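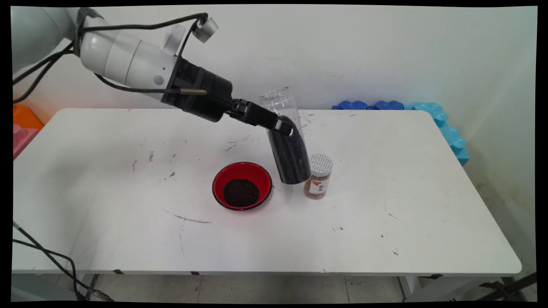

*The pouring task. Bottle in the gripper, red bowl to receive.*

# Fillitz Tarkinel teaching handle, after a season of pouring

September 15, 2026

The Tarkinel is a handle you hold in the air. You move it, and a robot arm on the other side of the room moves the same way, or does something close enough that you blame yourself for the difference. Fillitz sells it for $970 with a base station, a foot pedal, and a cable that reaches most of the way to wherever your computer is.

I bought one to replace hand guiding, where you put the arm in its floppy mode and drag it through the job. Hand guiding is cheap and you feel everything. You also end up leaning over the table hugging a wrist joint, and every recording has your elbow in it. For pouring it's worse, since the twist at the end needs a wrist that bends the way yours stopped bending in high school.

## What I used it for

Pouring dark granules out of a clear plastic bottle into a red bowl. I picked it because it sounds easy. Granules do nothing at all until a certain angle and then do everything, and the whole skill lives in those few degrees.

I recorded 254 pours with the handle and 57 by hand guiding for comparison. My table was white when I started. I would now call it speckled.

## The good part

Slow tilting is lovely. The handle has a scaling knob, and at its lowest setting a big sweep of your forearm becomes a small, dignified tip of the bottle. I had a usable pour on my third try. By hand guiding I needed a good deal longer than that, plus a dustpan.

The pedal is the other thing Fillitz got right. Foot down, the arm follows you. Foot up, it holds, and you can shake out your shoulder, re-aim the handle, and carry on from where you left off. Pauses get trimmed from the recording if you tick the box. The box is three menus deep and comes unticked.

## The less good part

There's no feel in it. The grip trigger goes from open to closed with the same springy indifference whether you're holding a bottle or a grape. Thin plastic has opinions about being squeezed, and you find out what they are by watching the sides. I set a grip limit in software and left it there. I'd have paid extra for a buzz.

Lag is fine on a wired network. On wireless I had a delay long enough to pour, stop pouring, and then watch the arm pour. Use the wire.

Then there is left and right. If you face the robot, which you will, because that's where the table is, the default mapping has it going the wrong way. A mirror setting exists and it works. Lena Baran, who borrowed the handle for a week, refused to use it on principle and learned the backward version. She now can't use anyone else's setup and considers this their problem.

The manual is 12 pages, of which the first five concern disposal.

## Compared with the Olis

The Olis puck costs less and sits on the desk, so your arm doesn't get tired. I found it all right for picking things up and hopeless for tipping them. Turning a puck to tilt a bottle is like steering a boat by email. If your jobs are all grab, lift, and put down, save the money. The Piątek leader arm, a small copy of the robot that you bend with your fingers, pours best of the three in my hands. It also takes up half a desk, and mine was on loan.

## Some practical notes

- Calibrate before every session, even if the light says green. The light is an optimist.
- Park the bowl in the same spot for your first batch, then start moving it. I moved it too soon and spent an evening recording my own confusion.
- Keep bad pours in a separate folder. You'll want them later when you're wondering why the policy stops short of the rim.
- The wrist strap is decorative.

## Score

Four out of five for pouring, three for anything that needs a light touch. A firmware update is promised for November, with adjustable trigger stiffness. I'll revisit the three if it shows up.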